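Search this site Search Go

Leaving Gilleck, and coming back

Ferdinand Egger was 17 when he left Gilleck to learn baking in Brestness. He thought he would stay for one winter. "I stayed until 2000," he says, and he laughs a little. "My mother kept my bed made for all this time."

I asked him what he missed most. He did not say the mountains, as I expected. "The bread was too white in Brestness. And people ate it fast, in the street." 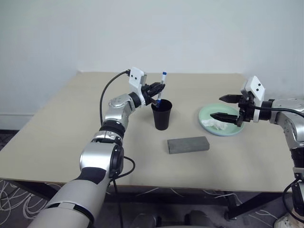 A beige table against a pale wall.

Today he bakes rye bread three days in the week, from his aunt's recipe. The dough must rest for about 2 hours, and in August less. "You put your hand on it and you know," he says. When I tell him that I would not know, he answers that I should try with more loaves.

His neighbor Jocelyn Dalisay buys two loaves every Saturday - one for her, one for her sister in Surkska. "The second one arrives always with a piece missing," she says.

Egger has no plan to open a bigger shop. He wants to repair the old oven first, and he is still waiting for the bricks.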